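From: Isabelle Gauthier
To: Ouellet Street block list
Date: 24 December 2020
Subject: Re: Re: The street game night, such as it is

> Are we really doing this over video? Last March you had 13 people
> in your kitchen and we ran out of chairs. Also, what are the rules
> for Custach? My kids say you cheat.

I do cheat. It's in the rules, if you read them the way I do.

Yes, we're doing it over video. My kitchen holds 13 people only if two of them are in the pantry, and this year even the pantry is closed. Log on at your leisure and mute your dogs.

For those who have lost the sheet, and I know who you are, the short version:

1. Everyone starts with 20 points and a good opinion of themselves.

2. Each house needs blocks in two colors. Ours are reddish-brown and dark green. Use what you have. The Florkholm Road people play with dominoes and seem happy enough. 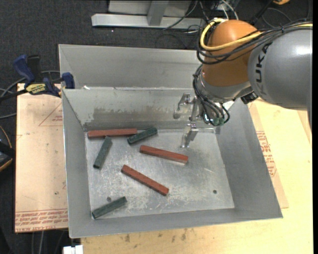 3. The youngest player goes first. If you have to argue over who is youngest, you are all too old, so flip a coin.

4. First to 75 wins. We tried playing to 200 once and a marriage nearly ended.

5. No looking things up. Capital cities are fair game, and so is my late aunt's spelling of "Trinemholm," which she changed every year.

The prize is the same fruitcake as last time. I mean the very same one. It's been in my freezer and I'd like it gone.

Isabelle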